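Apr 26, 2025. Open day, Flosberg building, cell 2. Notes by S. Barbu

Setup from 07:40. Moved the worktable rail stop back to its February position and re-taught the table corners on both arms. Left arm repeated fine. Second arm had an offset in Z that went away after I reloaded the payload file; somebody had left the old gripper mass in it. Please save payload under the cell name and not under your own.

Demo task as agreed with Roxana: desktop tower on its side, panel off, memory module handled between the computer and the gray fixture. Bendska script, slow profile, speed override 30 percent while visitors are inside the tape. Hugo ran the pendant, Lovely talked, I logged.

Visitor count at the door was 117. Vinzenz had planned for 300 and printed handouts accordingly, so the remainder is in the Avel cupboard, second shelf. Groups were let in on the half hour. The groups were too large for the tape line on the window side, and people at the back could not see down into the case. For next time: put the wrist view on the big monitor from the start. We only did this after lunch and the questions got noticeably better.

Stops during the day: 2. First one was a protective stop on the second arm, joint limit, my fault, waypoint 14 too close to the elbow-up limit. Moved the waypoint back toward the table and it did not recur. Second one was Hugo pressing the stop on request so a group could see the restart procedure. Logged both anyway.

Questions worth writing down:
- Force limit on insertion. Lovely gave the value from the script. Correct, but it is the commanded limit and we have never checked it against the load cell. Do that.
- Whether the cell can tell one tower model from another. It can't; the fixture position and the case position are both taught. A man from a recycling firm was rather disappointed by this.
- Cable handling. We do not touch cables in this task. Roxana would like a slide on why.
- Cycle time. I declined to give one at 30 percent override.

Views from the cell: the table from the fixed camera, then two from wrist level.

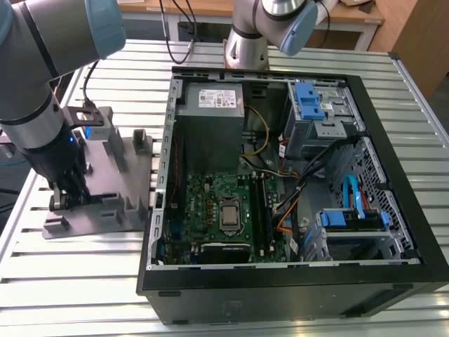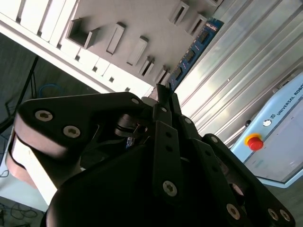
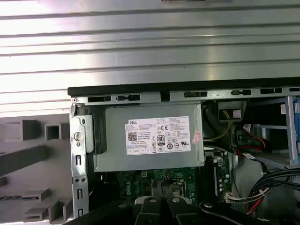 Lovely's talk ran long in the first two groups, then settled at twelve minutes. The part on fixture design can be cut by half for a general audience. The part on grip approach angle should stay, people leaned in for it. She has the revised text and will put it on the share under Pop.

Script notes. Approach height over the case needs its own variable; at present it is hard-coded in three places and I changed only two of them this morning before Hugo caught it on the dry run. Retract after release is slower than it needs to be. I left it alone with visitors present.

Teardown 16:50. Arms parked, controllers off, tape rolled up and back on the hook.

Open items:
Load cell check of insertion force (me).
Single variable for approach height (Hugo).
Monitor arm for the wrist view, the loaned one goes back to Avel (Vinzenz).
Cable slide (Roxana, draft to Lovely).
Find the missing 2.5 mm hex key. It was in the drawer at setup and was not there at teardown.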